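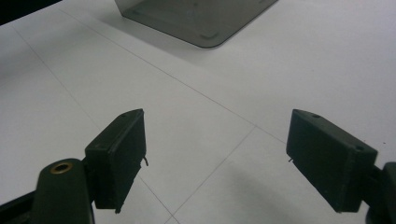 *White tabletop, with dark green over it.*

# White kitchen table: can a normal household live with one?

**crumb_ledger**

We are replacing our kitchen table. The old one is a brown oak thing that came with the apartment, weighs as much as a pony, and has hidden the evidence of every meal eaten on it for eleven years. I have no idea what's on its surface and I've been happy that way.

My spouse wants white. Specifically the Musholm, which is $589 in the 5-foot size and has a matte finish that feels lovely under the hand in the store. There is a cheaper one from Datden at $396, glossier, which I keep being told is "fine" in a tone that means it isn't.

What we do at the table: breakfast, homework, most of dinner, bill paying, one child's beading phase, and my own habit of reading the newspaper there with coffee. We cook with turmeric and tomato a couple of times a week. We own coasters. I can't claim a closer relationship with them than that.

So what I'd like to hear from people who have had a white table for more than a year:

- Does turmeric come out, or do you just start telling guests it's a design?
- Matte or gloss?
- Does newsprint come off on it? This worries me more than it probably should.
- Is there anything I should be doing in the first week, the way you're supposed to season a pan?

The room faces north and is on the dim side, if that matters. The walls are a dark green that I'd defend in court. The store in Usimstead will take the table back within the month as long as it's unmarked, and with this family I give that until the first spaghetti.

---

**formerly_beige**

I've had a matte white table for six years, with two kids and a cat who believes she is a centerpiece. You can live with it. You will, however, become a person who wipes.

Turmeric first. It stains, and on a matte finish it stains fast. If you get it while it's wet, plain dish soap and a soft cloth take off nearly all of it. If you find it in the morning, you have a yellow spot. Make a paste of baking soda and water, put it on, leave it ten minutes, wipe gently, repeat. What's left after that fades if it gets daylight. Mine sits by a south window and a bad curry spill was gone in a couple of weeks. In your north room I'd expect it to take longer, and you may want to plan the seating so that the spot is under somebody's plate.

Do not use a melamine sponge on matte. I know, everyone loves them. They are very fine sandpaper with good publicity. On my table one of them took off a marker line and left a shiny patch the size of a playing card, and the shiny patch has now outlasted the marker, the child's interest in drawing, and the dishwasher. You can only see it from one chair. I sit in that chair.

Same goes for the green side of a kitchen sponge, powdered cleanser, and anything that says "scrubbing" on the label in a cheerful font.

Newsprint does come off, mostly where your forearms press the page down. It's a gray smudge and it wipes up with a damp cloth, so I'd take it off the worry list. The thing that should be on the list is blue jeans. If anyone sits on the edge of the table in new dark denim, you'll get a blue shadow there, and it is much more stubborn than ink. Rubbing alcohol on a cotton pad got mine, but try it on the underside first. Some finishes go cloudy.

Hot pans: no. Not even on a folded towel. I use a cork trivet and keep it permanently on the table, where it looks like I'm about to serve something.

On matte versus gloss, I'd go matte for your use. Gloss shows every fingerprint and each swipe of the cloth, and under a pendant lamp you can read the direction you wiped in. Matte hides fingerprints but holds on to grease a little, so once a week I do it properly with warm soapy water and dry it afterward. The drying matters more than I wanted it to. If it air dries you get faint tide lines, and then you've cleaned the table and have something to show for it.

First week: nothing to season. Some painted tables need a while to harden, so ask the store whether that's a painted finish or a laminate. If it's painted, go easy for the first few weeks – felt under anything heavy, no vinyl placemats left sitting on it. Vinyl can bond with fresh paint and you'll own a very large placemat.

---

**Tablecloth Enjoyer**

buy whichever and put a cloth on it

---

**second_coat_sam**

I'll take the other side, having bought the cheap glossy one and kept it.

We had the Datden for four years in a rented place with a lot of people through it. Everything wiped off. Turmeric, beet juice, a whole glass of red wine that sat under a stack of mail overnight. Gloss is less pleasant to touch and it does show smears, but smears are temporary. I'd rather have a table that looks dirty and isn't.

Where it let us down was the edges. The top was fine. The edge strip began lifting at one corner in the third year, right where people lean when they stand up, and once water gets in there the board underneath swells and you have a small permanent hill. I glued it down with wood glue and tape and it held, though you could feel it. If you look at one in the store, run a fingernail along all four edges and see if it catches. Do the same for the expensive one. Price doesn't always make it to the edges.

A correction to the answer above about shiny patches on matte. If it's a painted solid wood top, you can fix that. I've done it on a different table: wash, dry, sand the whole top lightly, wipe off the dust, then two thin coats of a hard-wearing matte enamel with a foam roller. People go straight in with coarse paper and regret it. I wouldn't go below 200 grit for a scuff coat. You have to do the whole surface, as a touched-up patch will look exactly like a touched-up patch. If it's laminate, none of this applies and you should leave it alone.

I did get a quote once for having somebody do it professionally, and it was $404, pickup included. For that you're most of the way to another table, so I learned to use a roller.

For cleaning I've gone through a lot of products and ended up at dish soap. There's a spray called Joo that a neighbor swears by. It smells like a lemon that went to law school, and as far as I could tell it cleaned about as well as water with a drop of soap in it. No harm done to the finish, at least.

The dim room does matter, in your favor. White in a north room reads as a soft gray most of the day, and crumbs don't cast much of a shadow. Against dark green walls it'll look good. My only caution is the lamp. A low lamp at an angle will show you everything. Hang it straight over the middle, with a warm bulb, and you'll go weeks without learning things about your family.

And for the beading phase: get a tray with a lip. That one's true for any color of table.

---

**crumb_ledger**

Thank you all, including the tablecloth person, who may be the only one of us at peace.

I called the store. The Musholm is painted, and they said to treat it gently for a month, a phrase I have passed on to the household with limited effect. I also went back and did the fingernail test on both, in front of a salesperson who asked if I needed help. The Datden caught at one corner. The Musholm didn't.

So we're getting the Musholm, a cork trivet, and a bead tray. Jeans will be monitored. The oak one is going to my brother-in-law, who has asked no questions about it, and I've decided to respect that. Delivery is sometime in September, and until then we're eating turmeric at every opportunity.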